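How to Sew a Simple Strap for a Tote Bag

A good strap makes a plain tote so much nicer to carry, and it's a great first project! Cut your fabric 23 inches long, then press both long edges in to meet at the middle. Take your time with the iron, it really pays off.

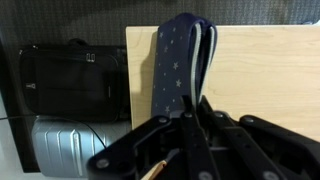
Now fold the whole thing in half lengthwise, pin it, and stitch 2 rows down each side. I love a contrasting thread for this part (my friend Nesrin swears by bright orange). Tuck the raw ends under, pin them inside the bag, and sew a box with an X through it.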